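Two days at Dindetti's Lagos office

Dindetti runs a shared van service for commuters in Lagos, and in August it opened its office to a small group of visitors from other transport startups. I went for both days. These are my notes, mostly for people who asked what the company does differently from the ride apps.

The office is on the second floor of a building it shares with a printing firm. We signed in at 9 a.m. and were given a badge and a bottle of water. There was a short talk first, with slides. Dindetti sells seats on fixed morning and evening routes. A rider books by the week, pays up front and gets a pickup point and a time. Drivers own their vans and are paid per trip, full or half empty. The company said it had 809 vans signed up and had run 2,719 trips in the week before our visit.

The dispatch room was the part I had come for. Five people work a shift there. Each one looks after a group of routes on a screen and has a phone for calling drivers. When a van is running late the software, called Flutex, suggests moving riders to the next one on the same road. A person still has to approve the move. Flutex was built in house after the company gave up on a mapping product that kept sending vans down streets closed for market days.

We spent the rest of the morning on pricing. A weekly seat costs less than the same trips on a ride app and more than the public bus. Refunds are given as credit. The staff were open about the fact that evening routes fill poorly, as many riders get a lift home or stay late at work.
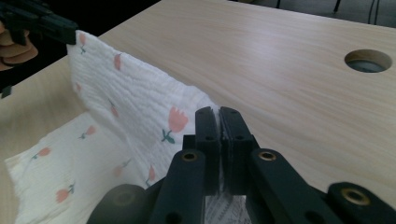
One visitor objected that paying drivers for half empty vans could not last once the investors' money was gone, and said her own company had dropped the same promise within a year. The reply from the Dindetti side was that a driver who loses money on a quiet evening does not come back for the busy morning, so they count it as a cost of keeping the morning routes. No figures were given for this, and I would have liked some.

On the second day we rode a morning route. We got on at 6:30 a.m. and the van was nearly full by the third stop. The driver checked names against a list on his phone. One rider was missing, and he waited two minutes and left, as the rules say he should. The trip took roughly an hour and a half.

After lunch there was a session on Wiltolgate, the product for employers. A firm buys a block of seats for its staff and gets one bill a month. It is still in testing. The booking page was slow when they showed it, and one of the reports would not load.

The visit ended at 4 p.m. Lunch was included on both days, travel was not. Dindetti plans to hold another one next year and is taking names through the contact form on its site.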